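Drying and Storing Hockey Gear at Home

My two sons play hockey, and I play in the women's team at Skedomari on Thursday evening. So there are three bags in our small house, and for a long time the whole hallway smelled like a locker room. I wrote down what works for us. Some of it I learned from Gisela Reuter, who sharpened skates in our rink for 22 years, and some of it I learned by making mistakes.

Empty the bag first

Everything comes out of the bag on the same evening, also when it is late and you are tired. If you leave the gloves inside until morning, the smell goes into the palms and stays there. My boys know that there is no supper before the bag is empty. Leave the bag itself open too, upside down over a chair, and shake out the snow and small pieces of tape.

Hanging the gear

We made a drying rack from an old clothes stand with 8 wooden pegs screwed into it. The heavy things hang low, otherwise the stand falls over - ours did, two times, once on the cat. Shoulder pads go over the top with all the straps open. Shin guards stand against the wall with the inside facing the room. Gloves are put on the pegs with the fingers up, so that air can go in through the cuff.

A small fan on the floor is better than a heater. Heat makes the leather of the palms hard, and then it cracks. I ruined a good pair of gloves on the radiator in my first season, and I still feel sorry about it. With the fan running all night, our things are dry by breakfast, except the gloves in very damp weather.

Skates

Wipe the blades with a dry towel as soon as you sit down in the locker room. At home, wipe them again, because there is always some water left where the steel meets the holder. Take out the insoles and pull the tongue far forward. Do not keep skates in the hard plastic guards. Those are only for walking. For storage use soft cloth covers, and let the covers dry also.

If you find small orange spots of rust, rub them with a fine eraser stone along the blade, never across. Deep rust is for the sharpener. Gisela could hear from the sound of the stone if somebody had kept the skates in the trunk of the car.

Washing

Most of the soft pads can be washed in the machine, but read the label inside before. I use cold water, little detergent and no softener. Close all the hook straps first, or they will eat the jerseys. Put the elbow pads in an old pillowcase and tie it with a skate lace. The helmet is washed by hand, with lukewarm water and a drop of dish soap. While it dries, check the screws, they become loose more often than people think.

I wash the underwear and socks after every game and the pads 4 times in a season. Rianne Dijkstra from our team washes hers every month and they still look good, so maybe I am too careful.

Small things

The small parts were the worst problem in our house. Helmet screws, spare clips, wax, pieces of lace - everything was at the bottom of some bag and never in the bag where you needed it. Now I keep them in one shallow drawer near the door, and the drawer is put in order once in July, when there is no ice.
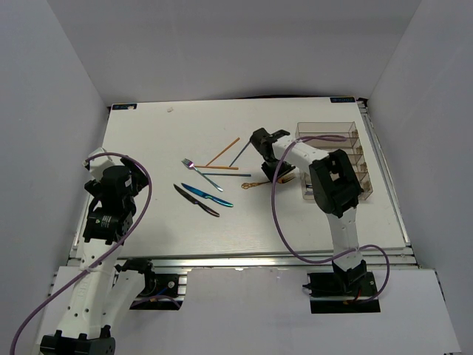
Old tape is also a thing to look at in summer. The cloth tape for sticks becomes dry on the outside when it lies in the sun, and the first turns will not hold. Cut them off and the rest of the roll is normally fine. I keep new rolls in a closed cookie tin. Stick wax goes in the same tin, wrapped in paper, otherwise it takes all the dust.

Sticks should stand or lie in a dry place, not outside behind the house. Take the wet tape off the blade before you put a stick away for longer than a week. For the handle I leave the tape on until the new season, and then I change it on the first evening, together with the boys, who always want more tape than is necessary.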